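Dusting a small sign or picture plaque
Household tips, updated March 2022

Many people wash the windows every month and forget the small sign with the wishes on it, the one that stands on the shelf or hangs near the door. In our home such a sign collected dust for very long time, until I learned to clean it without scratches.

First choose the right thing for wiping. I prefer something soft and gray with a long pile, or an old glove. Paper towel is too hard for a printed face.
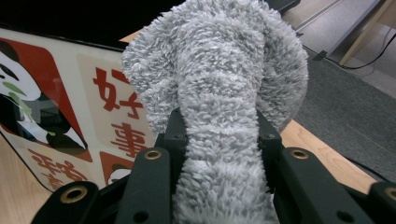 Yaryna Chornovol wrote to me that she never uses anything fluffy on a printed face, as it leaves small hairs in the corners. She takes a cotton T-shirt, cut in pieces, and she washes it at 80 degrees before the first use.

Both ways are good, I think. If your cloth loses hairs, shake it well outside and try it on a dark plate first.

Put the sign on a table and hold it with one hand at the lower edge. Start from the upper corner and go along the border, then over the face. Do not press on the red parts, red color is often the weakest.
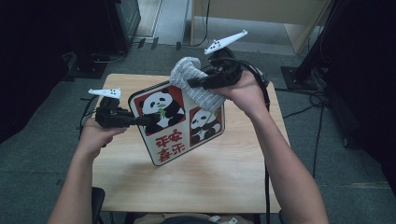
For sticky spots I make the cloth a little wet, with one drop of dish soap, and after that I wipe with a dry side. Wait about 8 minutes before you touch the back.

The back is where most people stop. Dust likes to stay in the seam and under any wire or hook. 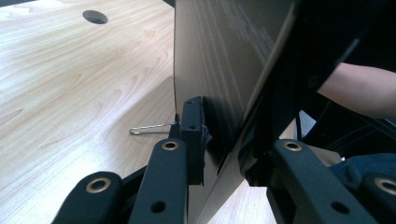

A dry toothbrush is enough there. Brush from the middle to the outside, slowly, and if a wire is bent, leave it as it is until you are ready to hang the sign again. I do the back two times in a year, in June and before the New Year.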